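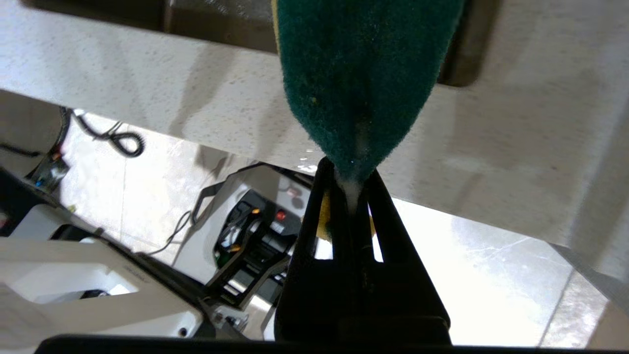

How many times do you have to show a robot how to wash a bowl before it can do it alone?
More than we planned for. We recorded 181 demonstrations and I would still like more, mostly of the awkward moments and fewer of the easy ones.

Notes for the Kotent session, Jul 29, 2024. Slides are Tae-yang Seo's, talk is mine. Keep the first part short.

Start with the two ways of teaching. By hand: you hold the arm and move it through the task. By remote control: you sit at a pair of handles, and the arms copy what your hands do. We began by hand and dropped it for dishes. Your own body gets in the way of the cameras, and it is hard to guide two arms when you only have two hands and both are busy with one.

So everything after the first week was done by remote control. Say this slowly, people always ask.

Next, the sponge. A sponge is harder than a bowl. It bends, and it changes shape depending on how tightly you pinch it. You can't feel any of that through the handles. New operators squeeze too hard. After a while they learn to watch the sponge and stop looking at the fingers. Practice took roughly 4 hours per person before we kept any recordings.
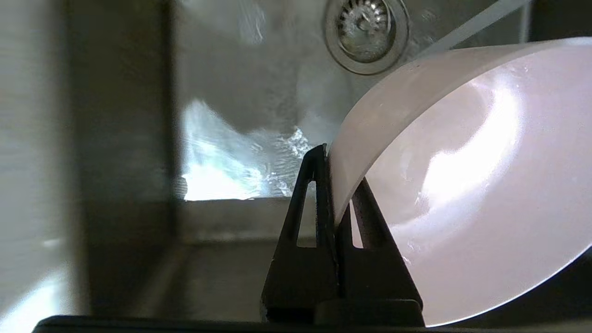

Running water gave us the most trouble with the wrist views. Steel reflects, water moves, and a policy trained on one tap setting gets confused by another. We asked operators to vary the flow on purpose. We also asked them to rinse at different angles, even when the first angle was fine. Some of them found this annoying.

Pause here for questions if the room is small.

Mistakes. We used to delete any run with a slip in it. Pletia, the team down the hall, kept theirs, as long as the operator recovered. Their policy was better at recovering. We changed our rule — keep the slip if the fix is clean, cut it if the operator gave up.

Speed. Ask people to work at an even pace. Our two fastest operators made the worst data, with long waits and then sudden jumps.

Last slide is the to-do list. Second sink at the Jacquet site. Shorter shifts, because attention drops. Redo the labels for the first five sessions, which still use the old step names. Results from the second sink should be ready in October.

Thank Fatis for the loan of the handles.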